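The case for slower demonstrations

Most arguments about training data for robot arms are arguments about size. How many hours, how many sites, how many pairs of hands. I spent last December working on table-setting examples for a project called Brandance, and I came away thinking we argue about the wrong number.

The job sounds dull and mostly is. An operator guides the arm, the arm picks up a piece of crockery and moves it, and the whole thing is saved as one example. Then the table is laid out again and the next one begins. Our target was 96 examples per shift. We met it on most shifts, and I now think we should have aimed lower.

A target like that changes how people work. By the afternoon every operator has found the easiest grip for each piece and uses it every time. With a cup, that usually means one finger outside the wall and one inside the mouth, always from the same side.
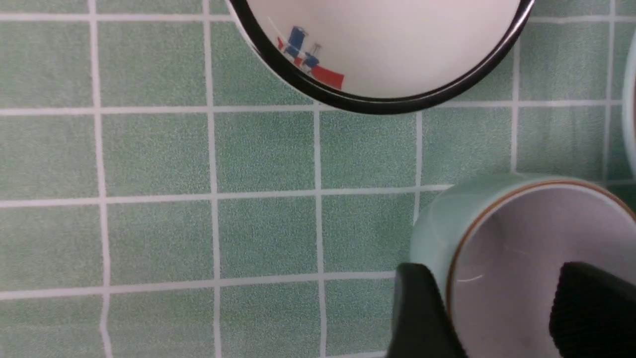 The learning system copies what it is given. If every example shows the same approach at the same speed, it learns that approach and very little about what to do when the cup is somewhere awkward. We saw this with our first trained model. It did well on layouts close to ours and poorly once a second bowl stood in the way of the arm.

Efthymia Athanasiadis, who ran the sessions, wanted to drop the target and ask for three things in its place: a new layout each time, at least two different grips per piece, and no deleting of clumsy attempts that ended well. That last one caused the most argument. Operators don't like leaving a fumble in the record with their name on it. I understand that, but a fumble followed by a recovery tells the system something a clean pick can't.

She also wanted the mix of pieces kept untidy. Plates, spoons, cups and bowls all went out together, spaced loosely, some with dark rims and some without. A matching set in neat rows would have been quicker to reset.
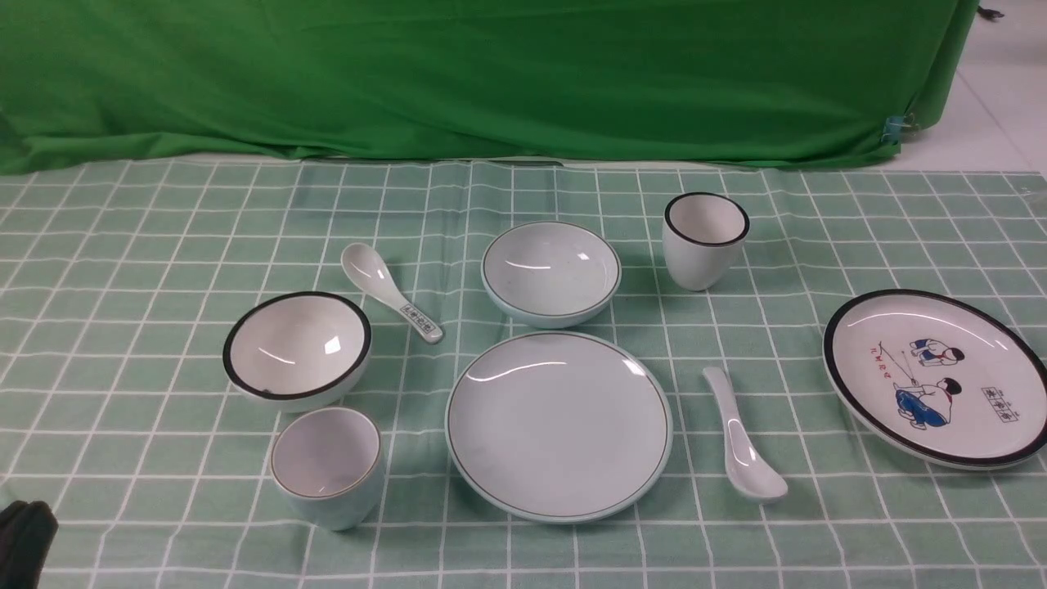 Photo: Julley / Brandance project

The usual objection is cost. An operator's hour is expensive, and if you halve the number of examples you have doubled the price of each. That is true as far as it goes. But a batch of near copies has to be collected again later, when the model fails on an ordinary table, and that second round rarely appears in the first budget. Ours didn't.

There is a better objection, which is that variety is hard to check. Anyone can count files. Judging whether 4 layouts are really different takes a person who knows the work, and two such people will sometimes disagree. I don't have a tidy answer to that. We had the operators review each other's sessions at the end of the shift, and it helped a little.

I would still take the smaller, messier set. When the next contract is written, I'd like to see the hourly target left out and the reviewing time paid for.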